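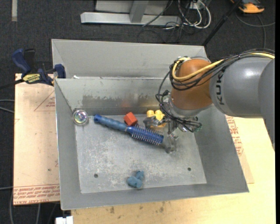
Yareli Maldonado 上次做完一轮以后跟我们讲，她原以为分拣小物件是最不费脑子的活儿，结果一把圆梳子该跟日用品走还是跟玩具走，她和同组的人争到茶都凉了。她还问，下一轮能不能再叫上她。

能的，当然能！而且这一次我们想多请些人来，所以有了这篇招募。

【Tirham 小物件分拣与归类活动　参与者招募】

发布日期：2022年11月30日

我们是 Tirham 整理工作室，平时帮人收拾屋子、清点旧物，也替二手店和社区活动室整理捐来的杂物。做久了就会发现，大件其实好办，柜子是柜子，椅子是椅子，真正让人站在那里发愣的，永远是箱底那一层零零碎碎：梳子、积木、孩子的小玩具、透明的圆东西、说不上名字的小疙瘩。每家每户都有这么一层，每个人收拾它的办法又都不一样，有人按颜色，有人按用处，有人按"谁会来找它"，还有人（我自己就是）按手感，软的归软的，硬的归硬的。

我们正在编一本给普通家庭用的归类手册，暂名叫 Gellix，很想知道大家面对一箱混在一起的小东西时，到底是怎么想、怎么放的。光靠我们几个人坐在办公室里猜，猜出来的多半只合我们自己的脾气，所以请您来，把您的习惯借给我们看一看。

来了要做些什么

每位参与者会领到几只箱子，里面的东西有多有少，种类是混的。金属箱的底板上有不少划痕，用旧了的样子，小东西搁在上面倒是很好认，红的蓝的黄的，一眼就能看见。您要做的，就是把里面的物件一件件取出来，按您觉得顺手的方式分好，放进旁边的空格子里，再用一两句话告诉我们为什么这么分。说不出理由也没关系，写"就是觉得该在这儿"，我们一样收下，一样认真读。

分完之后有一小段闲聊，两三个人一组，互相看看对方的格子。这一段我个人最喜欢，常常有人一看就叫起来："你怎么把发梳和积木放一块儿了！"然后对方慢悠悠地解释，说家里的小女儿总是把这两样一起带进浴室，分开放反而找不到。这样的话，手册里是写不出来的，非得听人讲才行。

时间和地点

每场70分钟，中间有休息，茶水点心由我们准备。地点在 Kinoshita 楼的二层活动室，有电梯，进门右手边可以挂外套、放包。场次在报名之后由我们和您商量着定，白天晚上都有，您不必为了这件事特意请假。

这一轮一共招15位。名额满了以后，我们会把后来报名的朋友留到明年五月那一轮，到时候优先联系。

我们希望您

年满十八岁，能坐着或站着做一会儿手上的活儿。会不会整理真的不要紧，家里乱一点的朋友我们尤其欢迎，您的看法往往和整齐惯了的人很不一样。左手习惯的朋友请在报名时说一声，我们好把格子换到另一边。分拣过程需要读一些简短的中文说明，如果看小字吃力，我们有放大版，也可以由同事念给您听。

物件里有带短毛的刷子和梳子，也有表面光滑的透明物，都可以直接用手拿，想戴手套的话现场也有，大小号都备了。

报酬

每场195元，当天结束时支付。来回路费另算，凭票据报销就好。上一轮有朋友做完了不肯收，说就当来玩，我们还是塞给他了，请您也不要客气。

关于记录

我们会记下您的分法和您写的那几句话，姓名不会出现在手册里。您中途想停下来，随时可以，不用说理由，报酬照付。哪句话后来不想让我们用，写封信来，我们就把它拿掉。

怎么报名

请写信给招募负责人 Kohei Nishimura，标题写"小物件分拣"，信里告诉他您的称呼、联系电话、方便的时段，另外请用几句话讲讲您家里哪个抽屉最难收拾。最后这一条不是考试，写长写短都行，只是他读这些信读得很高兴，每天中午都要念两封给大家听（会先征得您的同意）。也可以直接到 Tirham 工作室前台填表，桌上有笔。

收到报名后，我们会在10天之内回复。如果过了这个时间还没有消息，麻烦您再来信催一催，多半是信掉进了哪个文件夹里，我们找到以后会马上给您回话。

想和家人或朋友一起来的，请各自报名，并在信里注明对方的称呼，我们尽量把两位排在同一场。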